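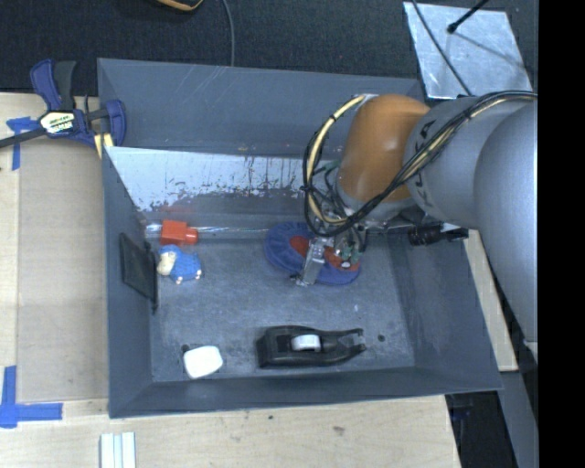
pejman_r
OK so the grasp ranking runs are done. 265 tries out of the gray bin, objects nobody trained on, and the ranker picked a grasp that held in 246 of them. The old heuristic got almost 58 percent on the same bin. I'm pretty happy!

giangdo
Nice, but which objects? The tape dispenser has that forked end and I'd expect it to be miserable. Soft stuff like the blue fabric thing is easy, you can pinch it anywhere.

pejman_r
Soft is where we lost most of them – the finger closes on a fold and the rest slides out. The dispenser was fine once it learned to go for the body.

Kwadwo E.
I don't buy the comparison. The Rondo heuristic was tuned for a flat table, and you've got sloped walls. Anything resting near a wall is going to kill it. Run it on a flat tray too.

pejman_r
Fair, but bins are what people use. I did 99 on a tray back in April and the gap was smaller, still there though.

Kwadwo E.
Smaller how? That's the number I want in the table.

parvaneh_h
With Kwadwo on this one. Also, did you reshuffle between tries or only after a drop? We got burned by that with Somska, the second try was always easier.

pejman_r
Only after a drop. Ugh. I'll redo a batch with a reshuffle every time and post both.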